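Asunto: Re: [historia-confesional] Fechas del registro bautismal de Menine

El Jul 2, 2023, Janka Hájek escribió:
> He terminado de cotejar el primer libro de bautismos utraquistas de
> Menine. Hay 950 asientos legibles. En los de mayo aparece dos veces la
> misma semana, con distinto celebrante. ¿Duplicado del copista o
> cambio de calendario? El índice de Gallardo no lo comenta.

Janka:

Me inclino por el cambio de calendario. En Bohemia la reforma gregoriana se aplicó en enero de 1584, pero que una parroquia no católica siguiera fechando a la antigua durante algún tiempo no me parece descartable. Si la diferencia entre las dos series es de diez días exactos, la hipótesis del copista pierde fuerza.

Tres comprobaciones, por orden de coste:

1. Padrinos. Si se repiten los nombres en ambas series, es un duplicado y no hay más que discutir.
2. Fiestas movibles. Busca alguna mención de Pentecostés junto al día del mes y calcula la Pascua por los dos cómputos.
3. Tinta y mano. En el libro de Hurkik, seis folios se añadieron después y la foliación no lo refleja.

Sobre el índice de Gallardo: recoge 1,582 entradas, pero normaliza todas las fechas al estilo nuevo sin avisar en cada caso. Yo lo uso solo para localizar nombres.

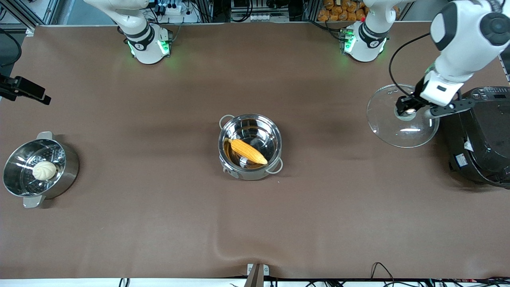 Queda la cuestión del celebrante. Dos ministros en una misma semana no prueban nada por sí solos; en Benura el pastor y el diácono firmaban indistintamente, y tengo anotados 20 casos en un solo cuaderno. Convendría ver si el segundo nombre figura también en las cuentas de la parroquia.

Si puedes, manda a la lista la transcripción de los asientos dudosos con la abreviatura sin desarrollar. El «dom.» que citabas en mayo admite dos lecturas.

Un saludo,
Lorena Cáceres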